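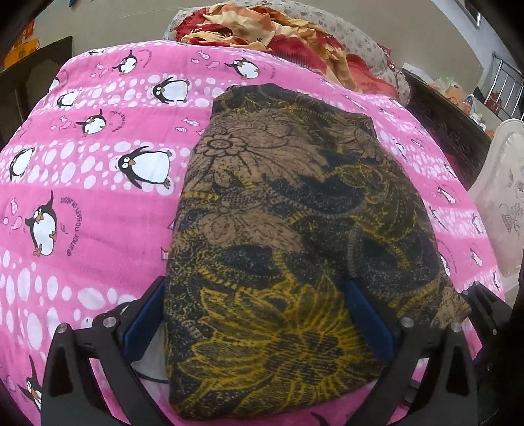 Milagros Catacutan wrote in after the last post to say that a width reading drifting by a few millimeters over a session sounded to her like slip in the encoder coupling, and that I should stop recalibrating and pull the set screw. She was half right. The coupling was fine. The fault was one step further along, in the cable.

Some background for anyone who skipped the May entry. The hand-held gripper reports finger opening as a raw count, which the Saludo logger stores next to the video. Fully closed should read 36. Fully open should read 3090. Folded cloth is where I noticed the problem, as a soft bundle has no fixed width and the plots looked plausible for far too long. On hard objects I would have caught it the first day.

The symptom: with the fingers closed on nothing, the count came back as 36, then 41, then 159, then 36 again. No error flag. The logger only raises a flag when a sample is missing, and none were missing. They were just wrong.

What I checked, in order:

Set screw on the coupling. Tight, witness mark still lined up.
Supply voltage at the sensor. Steady under load.
Finger pads. No creep in the adhesive that I could measure.
Sensor cable, flexed by hand with the logger running. The count jumped on every flex near the strain relief.

The shield had broken just inside the jacket, and the ground connection was going with it at certain angles. The wrist angle for lifting something off a bed is close to the worst one. I cut back 100 mm, re-terminated, and moved the clamp so the bend happens further from the connector.

Closed reading after the repair: 36 on every cycle I ran. Open reading the same as before.

That leaves the recordings. Roughly a third of the cloth sessions fall after the first bad closed reading, and I have marked all of them as suspect in Tristska – including ones that look clean. The video is usable. The width channel is not, and I don't see a way to correct it afterward, as the offset depends on wrist angle and the log has no wrist angle in it.

Changes to the routine: a closed and open check at the start and end of each session, and a hard stop if either is off by more than five counts. The spare cable from Fornport has a softer jacket. I will fit it when this one goes.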